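Bring back the repair counter

My microwave died in January. Five years old. Light came on, plate went round, nothing got warm. I called the store, and the guy asked me, very politely, if I'd looked at their new models yet.

That was the whole conversation. No "what is it doing," no "bring it in." Just, have you looked at the new ones.

I grew up in Relmont, where there was a repair counter in the back of the hardware store. You walked past the paint, put your toaster on the counter, got a paper ticket. Come back next week. Sometimes it was eleven dollars, sometimes they told you it was junk and you believed them. The counter is gone. There's a rack of phone cases there now, last I checked.

People say nobody wants things fixed anymore. I don't buy it. Ask anyone over a beer and they've got a blender in the garage they feel bad about. They want it fixed. They just can't find the place to take it, and when they do the part is glued in, or it's sold only as a "door assembly" for more than the oven cost in the first place.

Doors, by the way. Doors and handles. Yara Karaki ran a shop in Relmont for 23 years and she told me most of what came in was a hinge, a latch, a cord or a knob. Boring stuff. The expensive guts were usualy fine. 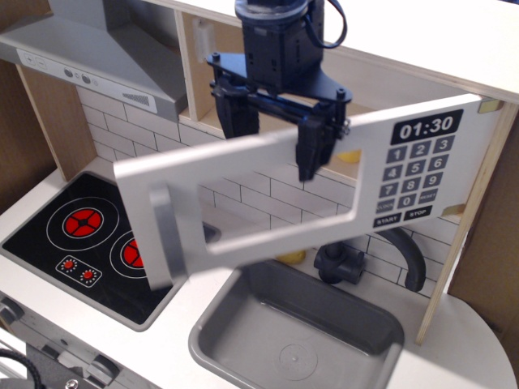

And we throw the whole thing out over it. A latch! I keep coming back to that. A whole kitchen machine in the dumpster, metal, glass, motor, all of it.

I know the argument on the other side. Labor costs money. A new one is cheap. Why pay someone 20 dollars to look at a thing you can replace by tomorrow? Fair. I've done it too. I did it in January, if you want the truth, I bought the new one, and I was annoyed the entire drive home.

But cheap for who. The town pays to haul it. The town pays to bury it. None of that is on the price tag, so of course repair looks like the bad deal. Put a few dollars of the dump cost on the sticker and see what happens.

What I'd like is pretty small. Sell the parts one at a time. Screws instead of glue. Print the diagram and stick it inside the case like they used to. And give a tax break to any store that keeps a counter open even two days a week, I don't care which days.

My neighbor Nhi Hồ thinks I'm dreaming about the price tag thing. Probably. She also has three dead fans in her basement she won't throw out, so I think she's closer to my side then she admits.

The old microwave is still in my hallway. I'm not hauling it to the dump yet. If you know somebody with a screwdriver and a free afternoon, write me.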